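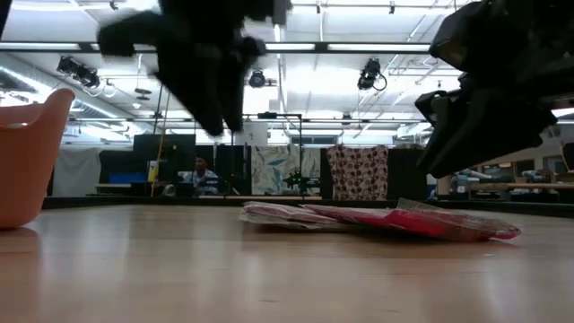 Fig. 1. Two wrapped packets, one pale pink and white, one red, with the orange bin at the left.

Unit 8: Sorting soft packets

OK, so last time we did boxes, and boxes are easy. You see an edge, you know where the thing stops. Soft packets are my favorite part of this course, and also the part where people lose the most points!

Look at Fig. 1 again and find where the red one lies over the end of the pale one. Overlaps like that are what I want you to sketch first – before you write a word about order or bin. Then mark any clear wrapping that sticks up, and I do mean the clear stuff, it counts as part of the packet.

For the homework, read Marinescu up to page 61 and write me 300 words on which packet you'd pick up first and why. Darius Căpraru has the spare handouts if you missed one. Sketches in pencil, please – I can't grade ballpoint.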